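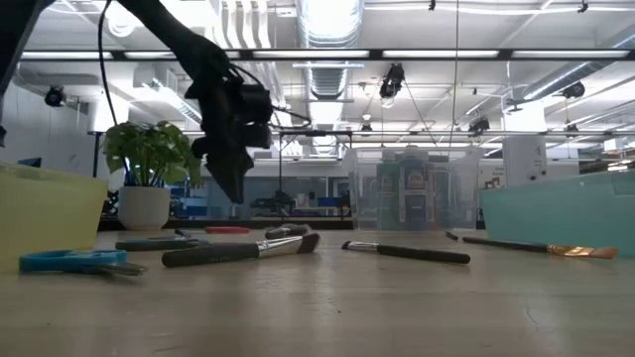

Bench tidy tips, software side

Quick ones this time, for people running a two-arm setup on a tidy-up job: brushes, scissors, small tools, bins either side. Most of it cost me an evening each. Add your own at the bottom.

Bin see-through. Nice for you, horrid for depth. The camera looks straight through the wall and hands you points from whatever is behind, so the planner thinks there's a gap and goes for it. Don't try to fix it with filtering. Measure the bin with a tape, put a plain box in the collision model, add a finger's width all round, done. Same for clear tubs with bottles in.

If the bins get shoved about a lot, stick a printed marker on the rim and let the box follow it. Matt paper. Shiny tape glares under strip lights and the marker drops out.

Exposure. Lock it. Auto exposure plus a row of lights plus pale wood = detector that works in the morning and sulks after 4pm. I use 800 as the fixed value in our camera settings, yours will be different, just write it down somewhere that isn't your head.

Silver collars on brushes. The shine leaves a hole in the depth, right where you want to grab. Fill the hole from the handle side, or take the height off the table plane and add half the handle thickness. Second one is cruder and I like it better.

Thin things generally: run the mask first, fit a line through it, grasp from the line. Don't ask a grasp network for a thin brush handle on a streaky wood top, it will cheerfully offer you the grain.

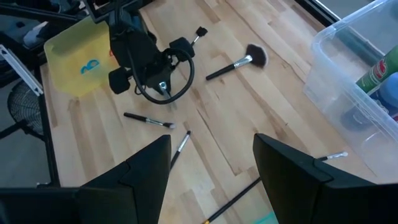 Which end is the bristles? Matters if you want them all in the tub the same way up. We had a rule that the fat end is the head. Fine for a big fan brush, useless for a detail brush where the tip is narrower than the handle. Now the detector gives two points, handle end and tip, and we ignore the shape completly. 263 hand-labelled crops got us there. Do the dull ones first while you've still got tea.

Label pale tips on purpose. White bristles on blond wood vanish. Ours kept calling them scratches, and calling scratches them.

Wrist view vs. fixed view. Fixed for choosing, wrist for the last bit. Mask out your own fingers in the wrist view, properly, with the fingers open AND closed. One static mask isn't enough. And the other arm wanders into view as well, so render it from the joint angles and blank that too, or you'll get a lovely confident detection on its gripper.

Cables. Not in the model, are they. Quick fix is a fat capsule round each wrist, wide enough for the loop. You lose some reach near the bins. Live with it.

Two arms, one table. Start with a dumb lock: table split in three strips, an arm has to hold the middle strip before it goes in. Pantelis Zacharopoulos talked me out of writing a clever scheduler and he was right, the lock took an afternoon. Let go of the strip when the gripper is above clearance height, not when the whole move finishes. That change on its own took our cycle log from 800 lines of waiting to something you can read.

Timeouts. Every wait gets one. Ours is 600 ms for a fresh frame, then back off upwards and ask again. Never reuse the old frame "just this once".

Scissors. Own class, own rule. Pick by the handle loops, blades pointing away from the other arm the whole way, slower speed cap. If it can't see both the loops and the blades, leave them and flag it.

Odd small bits. Have a "don't know" class and a place to put don't-knows. Forcing everything into brush or not-brush gave us silly answers.

Logs. Save the picture, the mask, the chosen grasp and the joint state under ONE id. I named mine by time for ages and Podomholm (our planner box) had its clock out, so nothing lined up. Run 565 is still a mystery.

Calibration: recheck after anyone leans on the stand. Touch a pencil dot with the closed fingertips, see how far off you are.

More in January, probaly on drawers.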